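Home Journals Browse Authors About

We use cookies to improve your reading experience. Accept Manage

Reading time: 4 minutes

4. Does the utensil swap reduce waste?

4.1 What the earlier claims rest on

The case for replacing plastic cutlery with wooden cutlery in workplace cafeterias is usually made by weight. A site counts the plastic forks it no longer buys, multiplies by the mass of a fork, and reports the product as waste avoided. The Stellum guidance follows this method, and the Bralteck report repeats it with a larger sample. Neither document weighs what ends up in the bin. We find this hard to accept as evidence of anything except a change in purchasing.

Two problems stand out. First, wooden utensils are often delivered in plastic bags, and the bag is left out of both calculations. Second, the method assumes that one wooden fork replaces one plastic fork. In the Betancur cafeteria, where we logged use over 78 serving days, diners took 2,816 wooden utensils from the self-service point. The plastic baseline for the same site was never measured directly. It was inferred from invoices, and invoices tell us what was bought, which may differ a good deal from what was used. A box of forks that sits in a storeroom for a year is counted as consumed in the month it was paid for.

We also doubt the claim, made in passing in the Stellum guidance, that wooden cutlery "discourages casual taking." No data are offered for it. At Betancur we saw no sign of such an effect, although our design was too weak to rule out a small one.

4.2 Packaging as a missing term

Bulk bags are simple to handle and keep the contents clean, and we do not argue that sites should stop using them. Our complaint is with the accounting. If the avoided plastic is to be reported in grams, the plastic that arrives with the substitute should be reported in grams too, and subtracted. The form in question is a clear bag holding many loose or bundled pieces, stored in an open basket until it is needed (Figure 2). Individually wrapped pieces, which some suppliers also sell, would make the missing term larger.

Supplier data sheets were of limited help. Those we obtained gave a net weight for the utensils and left the bag out, and one gave a carton weight that could not be squared with the unit count printed beside it. We therefore cut open, emptied, and weighed 252 bags ourselves. Bag mass varied between deliveries of the same nominal product, and a single published value per bag should be treated with caution. 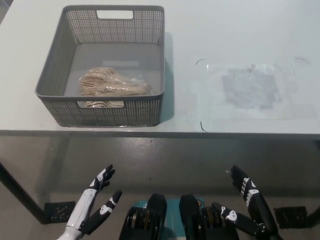
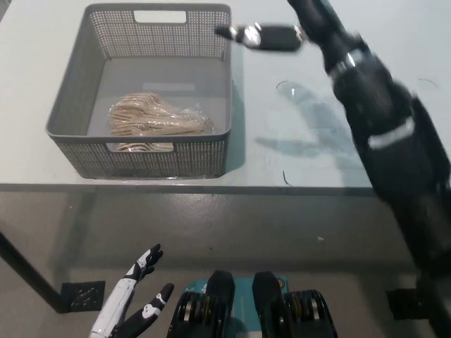

Figure 2. Wooden forks and spoons in a clear plastic bag, kept in a gray perforated basket (both panels).

4.3 Disposal

The third weakness in the earlier work concerns where the utensils go. Both documents credit wooden cutlery as compostable and stop there. Whether a thing can be composted and whether it is composted are separate questions, and only the second has any bearing on waste. At Betancur the food waste contractor removed wooden pieces by hand and sent them to general refuse. At Dramano, our other site, they were accepted on paper, but we were not allowed to follow the loads past the gate and cannot say what became of them.

With only 2 sites we make no general claim. The contractors differ, the menus differ, and Dramano closed its hot counter in February, which changed what people ate and so what they ate it with. Soup days drove spoon use at both sites more strongly than any policy did.

What we can say is that the savings reported so far depend on three unchecked assumptions, and each of them leans in the same direction. Until someone weighs the bins before and after a switch, at sites that did not volunteer for the trial, we would treat the published figures as an upper limit.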